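Jarngate Hall kitchen, weekly check (wash-up and surfaces)
Done by: Tamara Stetsiuk
Sun 4 October
Copy to: Fouad Chamoun, Talldale office

1. Hand basin: soap, towels
OK. Soap topped up. Paper towels down to the last sleeve, on the order.

2. Hot water
OK. Takes ages to come through at the far tap, same as every week.

3. Sponges and cloths
Swap needed. Green-faced sponges only for plates and trays, please. Blue cloths are for benches. Found two blue ones in the sink again. Binned both.
New sponges in the drawer under the urn, pack of 30. Don't leave them sitting in water overnight.

4. Plates, bowls, saucers
Part OK. Scrape first, then sponge, then rinse. Orange-brown stains are the curry from the Somboon lunch and they don't shift with a quick wipe. Check plates against the light before they go back on the shelf. Stained ones go round again, don't stack them with the clean.

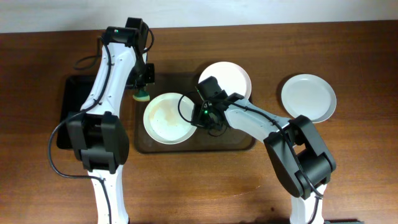

Chipped ones go in the box by the back door, not the bin. Fouad is keeping a tally for the reorder. Last order was 180 plates and we've no idea where half of them went, try Bunemstead, they borrow.

5. Trays
Not OK. Brown ones are the problem. Textured base holds crumbs and a damp sponge just pushes them about. Tip out over the bin, brush, then wash. Get into the corners and under the rim. Black ones show grease more than crumbs, wipe then dry with a tea towel or they go streaky.
Have asked for this to be done at every wash-up, not jsut the weekly.

6. Tables
OK mostly. Wipe with the grain, wring the cloth out properly. No hot pots straight on the wood. Crockery pulled out for washing stays on the one table so it doesn't wander off.
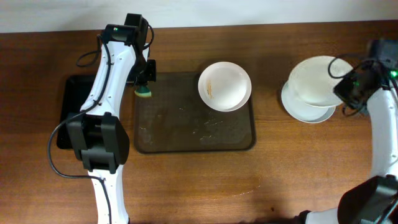
Item 5, brown tray: crumbs and smears on the base. Re-do.

7. Fridge
OK. Seal a bit grubby at the bottom, wiped it. One tub with no name or date, chucked.

8. Bins and floor
Bins emptied. Floor mopped by the door, not behind the fridge, ran out of time. Carry over to next week.

9. First aid box and fire blanket
Blanket on hook, tag good til January. Box is low on blue plasters, burn gel fine.

10. Rubbish rubber mat at sink
Still curling at one corner. Trip hazard. Second time I've written this up. Replacement quoted at $33, Fouad can you please just say yes

Actions
Trays: whoever is on Tuesday
Paper towels, plasters: me
Mat: Fouad
Behind fridge: next weeks checker

Signed TS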